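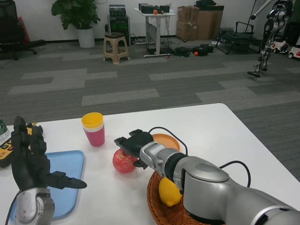
三楼公用餐具和水果的摆放办法，从2024年4月27日起换成新的一套。旧办法沿用到现在，主要的毛病是盘子、杯子和水果各有各的去处，用的人记不住，收的人也记不住，结果什么都往窗台上堆。新办法把东西减到几样：浅蓝色托盘、橙色圆盘、编织的圆篮子、叠在一起的塑料杯，再加上水果。白桌子上现在就是这几样，黄杯子套在粉杯子里，柠檬在篮子里，苹果还直接搁在桌面上。按新办法，苹果也该进篮子，这一条下面会细说。

先说杯子。塑料杯分粉、黄两种颜色，平时叠着放，粉的在外，黄的在里。粉杯给访客，黄杯给本层的人用，这一点和以前一样，没有改。改的是放的位置：以前杯子放在水池上面的架子里，架子太高，有人够不到，有人够到了又把后面一排碰下来。现在一律放在桌子中间偏左的地方，口朝上。用过的杯子洗好，在沥水架上晾干，再叠回去。没干透就叠起来的，拿的时候两个杯子吸在一起，很难分开，上个冬天为这个裂过2个杯子。裂的那两个已经扔了，没有补，眼下的数量够用。

自己带杯子的人照旧，自己的杯子放自己座位上，不要叠进公用的里面。沥水架上过了一夜还没人认领的私人杯子，会收到水池下面的纸箱里，箱子每个月清一次。

再说托盘。浅蓝色托盘是从Halvorsen餐具店买的，边缘圆，有一点高度，东西洒在里面不会流到桌上。它的用途只有一个，就是端。端水果、端切好的点心、端一摞杯子去会议室都行，端完放回桌子左边。请不要把托盘当砧板，之前那个旧托盘底上全是刀印，就是这么来的。切水果请用水池右边抽屉里的小砧板，刀也在同一个抽屉。刀用完立刻洗，不要泡在水池里，水池里有泡沫的时候看不见刀。

橙色圆盘用来放切好的或者已经拆开包装的东西。整个的水果不上盘。盘子只留了一个在外面，其余的在柜子第二层，开会人多的时候再拿。有同事问过能不能把盘子放进微波炉，盘底没有标识，问了店里，店里也说不准，所以按不能处理。热饭请用柜子里的玻璃饭盒，玻璃饭盒是白盖子的那一套，盖子不要一起热。

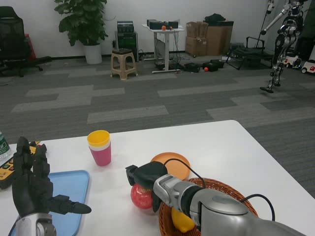
水果的规矩稍微多一些。整个的水果放篮子，不论苹果、柠檬还是橙子。篮子是编的，底下透气，水果放几天没有问题，但是不能湿着放进去。刚洗过的苹果如果不马上吃，先擦干，要么就干脆不洗，吃之前再洗。篮子湿过几次以后底部会发黑，旧篮子就是这么淘汰的，当时想刷干净，刷了一个下午，刷完更难看了。

柠檬是泡水用的，一次拿一个，切开以后剩下的半个包好放冰箱门上，不要放回篮子。冰箱门上的半个柠檬超过3天就扔，不用问是谁的。苹果随便拿，拿了就是自己的，咬过的请带走。香蕉这一季先不订了，之前订的两次都剩得多，熟过头以后整个茶水角都是那个味道。九月以后要不要恢复，到时候看大家填的表。

水果由Graltthorpe果蔬店送，每两周送一次，每次一小箱，箱子里苹果13个，其他的看当季有什么。箱子到了以后先放在前台后面，谁有空谁搬上来，搬上来的人顺手把篮子里剩下的旧水果挑一遍，软的拿掉，好的放在上面先吃。新到的一次不要全倒进篮子，篮子不大，堆高了会滚下来，放不下的留在箱子里，箱子放在柜子最下层。空箱子压扁，和其他纸箱一起处理，不要立着塞在门后。

桌面上还有些别的东西需要说一下。瓶装水可以放桌上，但请写名字。开过的、没有名字的瓶子，当天下班时倒掉，瓶子进回收。没开过的放回柜子。桌子靠左的地方最容易积瓶子，大概是大家进门以后顺手就放了。遥控器一类带按键的小东西也一样，谁用谁收好，桌上洒水是常事，吃的东西和带电的东西最好隔开一段。电线请绕开篮子和杯子走，尤其是杯子，塑料杯轻，一带就倒。

擦桌子用抹布，抹布有两块，灰的擦桌面，白的擦餐具。桌面是白的，果汁和茶渍看得很清楚，当时擦很容易，隔夜以后就得用小苏打。Zulton清洁剂还有半瓶，放在水池下面，只用来擦水池，不要喷在桌面上，上面常放着吃的。抹布每周换一次，换下来的放在门边的布袋里。

地毯也顺便提一句。灰色地毯不显脏，所以没人管，但是苹果汁滴上去会粘，走过去鞋底有声音。滴了请用湿纸按一按，不要来回擦。吸尘照旧安排在晚上，吸尘之前请把地上的包收起来，椅子推到桌子下面或者靠墙。那盆绿植每周浇一次水就够，牌子插在土里，浇过的在牌子上写日期。喝剩的茶和柠檬水不要倒进花盆。

关于费用。这次换的东西一共花了19元，只包括托盘和一块新抹布，篮子和盘子都是从柜子里翻出来的，原来就有，没有另外花钱。水果的钱还是从楼层公共费用里出，标准没有变。有人提议换一套陶瓷杯，看起来好一点，讨论过以后没有采纳，主要是水池是不锈钢的，又深又硬，陶瓷杯在里面磕一下就缺口。塑料杯先用着，颜色旧了再说。

也有人问能不能给每样东西画个位置，贴在桌上。试过用纸胶带，贴了一个星期，胶带边上粘了一圈灰，揭下来又留胶，已经撕掉了。现在的办法是在柜门内侧贴一张单子，写着哪样东西放哪里，单子就一页，字比较大。内容如下：

托盘，桌子左边，平放。
杯子，桌子中间偏左，粉外黄内，口朝上叠放。
圆盘，篮子后面，平放。
篮子，靠近桌边，装整个的水果。
刀和小砧板，水池右边抽屉。
玻璃饭盒，柜子第三层。
多出来的盘子，柜子第二层。
没放完的水果，连箱子放柜子最下层。

单子上没写的东西，默认不放在桌上过夜。生日蛋糕除外，蛋糕吃不完可以留到第二天中午，盖好，刀拿走。

最后是几件零碎的通知。Korkville办公楼管理处来过消息，茶水角的水龙头要换垫圈，换的时候会停水一个上午，具体哪天还没定，定了会贴在电梯里。停水那天杯子没法洗，请自带杯子，公用的那一摞先不要动。沥水架缺了一只脚，现在用折起来的纸板垫着，请不要把纸板当垃圾扔掉，新的架子还在比价。上次借走开瓶器的人请还回来，放在小砧板旁边就行。

新办法先用到九月，有意见写在柜门单子下面的空白处，写不下就写背面。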